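The chore gap is a handling problem

By Nazma Ekanayake

Every February the question comes back to my desk in the same form: when will a machine clear the table? I have spent most of my working life on fixtures and end effectors for packing lines, and my answer has moved less than people expect. A machine can do many of the separate motions today. It can't yet do the chore.

The distinction matters because the motions are what get shown. A pick, a place, a wipe, a pour. Each is a bounded task with a start state and an end state, and someone sets the start state by hand. A chore is whatever remains when the person who sets the start state goes home.

Consider the line I know best, at Joubert, where we pack mixed kitchen goods into cartons. The automated cell there has run for six years and is very good. It handles 3672 cartons in a shift with two operators in attendance. Visitors see the cell and conclude that packing has been solved. What they don't see is the work upstream. Parts arrive in trays with known spacing. Lids face one way. Anything with a soft edge goes to the manual bench, where Reshma Mofokeng and her crew pack it by feel and rarely look down. The cell works because the disorder was taken out before it got there, and people took it out.

A home has no upstream. The mug is where it was left, on its side, with a spoon in it. The towel is partly under the mug. Kidus Moges, who ran controls at Clesolon before he joined us, used to argue that perception was the bottleneck and that better cameras would settle the matter. I think he was right ten years ago. Recognizing a mug is now routine. Knowing how hard to hold it, noticing that it has begun to slip, and correcting before it leaves the hand are still difficult, and they depend on contact, where our sensors are poor and our models are worse.

The shop floor solved this with specialized tooling. If you move one kind of part, you buy a suction cup or a two-jaw gripper shaped for it, and you stop worrying about fingers. That option closes as soon as the parts vary, and household parts vary without limit. Hence the renewed interest in hands. 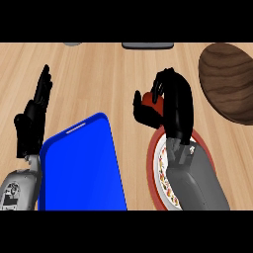

Multi-fingered hands deserve a fair hearing, and they also deserve a cost sheet. More joints mean more actuators, more cabling through the wrist, more calibration and more ways to fail on a Friday shift's worth of hours. The argument for them is coverage: one tool for a wide range of shapes. Table work in simulation is a reasonable place to test that argument. A rendered black hand closed around what looks like a small red fruit over a patterned plate is a decent statement of the problem, with the thumb on one side, the long fingers over the other, and only part of the object left exposed. The second hand in that setup is open and holding nothing, and I would like to see more attention paid to what an idle hand should be doing. A person clearing a table steadies the plate with it.

Simulation has a known weakness, and it falls exactly where the chore is hardest. Rigid objects behave well enough. Friction is a number someone typed in. Skin that gives under a fingertip, a film of grease, a damp cloth that clings to the table – these are approximated or left out. Getsemaní Valdovinos, my counterpart at Trullis, runs 4000 simulated grasps before she allows one on hardware. I agree with the practice. I would not quote the simulated success rate to a customer.

My position, then, is a limited one. On the shop floor, machines will keep taking over tasks in which the variation can be engineered down, and that boundary will move outward slowly. In the home, I expect single-purpose appliances to stay ahead of general arms for some time. The dishwasher is a robot that solved its handling problem by making the owner load it, and most owners accept the bargain.

Vendors who claim otherwise should be asked for one figure: how long the machine runs, in a kitchen its engineers have not arranged, before a person has to step in. Success per grasp is no substitute. A chore may contain dozens of grasps, and small losses compound. At Joubert we log every intervention by hand on a clipboard beside the cell, and when we buy the next one I will be asking for the vendor's version of that clipboard first.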